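Research articles / Home and everyday objects

3.2 The microwave as a shared object

Of all the appliances in the Hudano household survey, the microwave was the one people loved to talk about! We visited 55 homes, and almost everyone had a firm view on which button matters. Most used a single key for nearly everything. Figure 2 shows a cream-white model with a dark door window, one orange key among the pale ones, and a wide door release at the bottom of the panel.
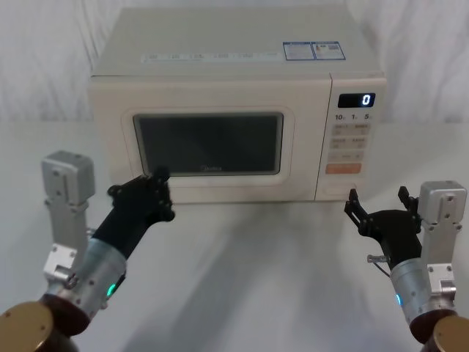 Figure 2. Microwave oven on a white tabletop, display reading "0".

3.3 Color and the first press

We were delighted by how quickly guests picked out a colored key in a kitchen new to them. In the Stavisness homes, nine guests went straight to it before reading any label.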